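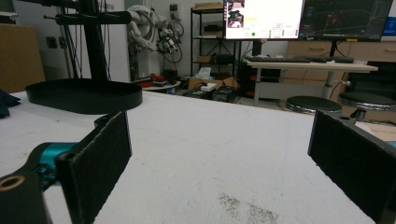
White tables, and why I've stopped apologising for them

Peiyu Kong
15 June 2020

Everyone who moves into a workroom wants a dark bench. I did. Dark oak, dark laminate, that slate-coloured stuff they sell at Reddy for people who want their shed to look like a restaurant. Looks lovely in the catalogue. Looks lovely for years, in fact, and there's my complaint.

I want to argue for white. Plain, matt, boring white. White that gets grubby by lunchtime and tells on you.

Quick background. I've worked at benches most of my adult life, first framing pictures, then mending small electrical things, now a bit of whatever comes in at Wunel, where I share the long room with people doing other jobs. I've had black benches, green ones, a steel one that was cold enough in winter to put you off leaning on it. The one I hated longest was the nicest looking. Dark walnut, oiled, £368 second hand from a closing-down sale. I lost a screw on it every day. Small black screw, dark brown wood with a busy grain, one lamp. You end up patting the table like you're looking for your glasses in bed.

You don't lose a black screw on a white table. You may lose it on the floor, that's another essay.

So, the argument against. I've heard it plenty of times, usually from people holding a mug. White shows everything. Yes! Every smear, every bit of grey dust, the ring from that same mug. A friend at Lalance (they do upholstery, very tidy lot) came round and said my table looked filthy. It had been wiped the evening before. Her own bench is a sort of mottled brown and I ran a finger along it when I was over there in August and well. I didn't say anything. I showed her the finger.

Dirt you can see gets wiped. Dirt you can't see goes on the next thing you put down. If you work with fabric or paper or anything pale, you'll know what I mean, you find the mark at the very end when the customer is coming at four.

Now the smudges that don't come off. White surfaces get those too, grey ones mostly, speckly, from rubber or metal or pencil or goodness knows. People get upset about them. They'll scrub a patch until it goes shiny and then they've got a shiny patch AND a shadow round it, much worse than the smudge. Leave it. A table with a few grey marks on it is a table with a job. I'd no more sand them out than I'd iron my apron.

Foam board is the other half of this. Heavy tops are overrated. A sheet of white foam board laid on an ordinary table does most of what I want from an expensive top: it's flat, it's kind to things you set down, it doesn't clatter, and when it's past saving you lift it off and put another on. Purists sniff at it. It dents, they say. Of course it dents. I'd like the board to dent and the thing I'm mending not to.

What I do like is a bit of wood showing at the edge. A light border round a white middle. It tells your hand where the table stops, and it gives you somewhere to dump the odds and ends that aren't part of the job — a pencil, a stick, the offcut you're sure you'll want. My rule, which I break, is that the white is for work and the wood is for waiting. Anything on the wood at the end of the day has to go home or go in the bin. 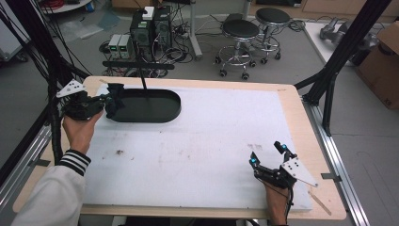 White board, light wooden border, oval tray in the far left corner.

Which brings me to black trays. I know, I've just spent half a page running down dark surfaces. Stay with me. A dark tray on a white table is the best of both. Anything pale goes in the tray, anything dark stays on the white, and you can see all of it from standing up. It wants a rim. Shallow, raised just enough that things don't roll off. Oval is fine, oval is actually rather nice becuase there are no corners for fluff to collect in. I had a square one from Skelteo for ages and was forever getting at the corners with a cotton bud.

And put it at the far side. People plonk the tray right in front of them and then spend the whole day reaching round it. Top left for me. Top right if you're that way inclined. The middle of the table should be left as bare as you can bear, that's where your hands go.

Stands, same thing. Anything with an upright pole wants to be at the back or off to one side. I've got nothing against a tall stand on a bench, I like getting things up off the surface, but a pole in the wrong place is a thing you'll knock with your sleeve every single time you reach. You'll swear you've got used to it. Your elbow hasn't.

Cables. Here I'm going to lose some of you. I think the floor is a perfectly good place for cables, provided it's under the far side of things and no one has to walk there. I've seen people spend a whole weekend on clips and channels and velcro, all beautiful, and on the Monday somebody needs to move one plug and the lot comes off. A heap of black cable on a grey floor at the back of the room offends the eye and does no harm at all. A single cable ACROSS the table offends me. It drags. It hooks the corner of whatever you've just lined up. If a lead must come to the bench, bring it down the side, in a bundle, off the post or leg, and let it hang there looking ugly.

Ugly is fine. I seem to be writing an essay in favour of ugly. It's really in favour of knowing where the mess is. There's the mess you work round and the mess you work in, and a workroom can put up with a huge amount of the first sort. Boxes on the floor, sheet of plastic somebody unwrapped something from, stools parked anyhow. Doesn't slow you down. Then one scrunched up cloth in the wrong spot on the bench and you can't settle.

(The cloth. I do keep one on the table, far edge, crumpled, never folded. Folded cloths don't get used. You look at the fold and think oh I'll only mess it up and use your sleeve. Dark blue or black for wiping, so I don't have to look at what it's been wiping. Yes, I see that this contradicts everything above. A cloth is allowed to hide dirt, that's where the dirt's meant to go.)

Stools while I'm here. On wheels, black seat, at least two even if you work alone. The second one will have a box on it within a week and that's its job. I won't hear a word against a stool with a box on it.

Someone wrote in after my last piece, the one on drawers, to say all this is fussing and that a good worker can work on anything. Could be. I've seen a man re-cane a chair on the bonnet of a parked car. But he was looking for his knife every few minutes, and if you added it up over a year I think he'd be cross. I did add mine up, for the walnut bench, one bad week: 51 times I stopped to find something that was on the table in front of me. On it! In plain sight, supposedly.

So I sold it. Chap from two streets over wanted it for a dining table, perfect, it'll be a lovely dining table. I bought two sheets of white board with a bit of the money and spent 20 minutes cutting one to fit, badly, there's a gap down one side which I've learnt to live with. The other sheet is behind the door for when this one goes. At the rate I'm getting through it, I'd guess 2037, though I did put a soldering iron down on it last Thursday so perhaps sooner.

If you're fitting out a room this summer and you've got the dark oak in your basket, have a go with a cheap white sheet first. Give it a month. Let it get marked. See if you don't start wiping up more than you used too, and see how many screws you lose.

Next time, lamps. I've got a lot to say about lamps.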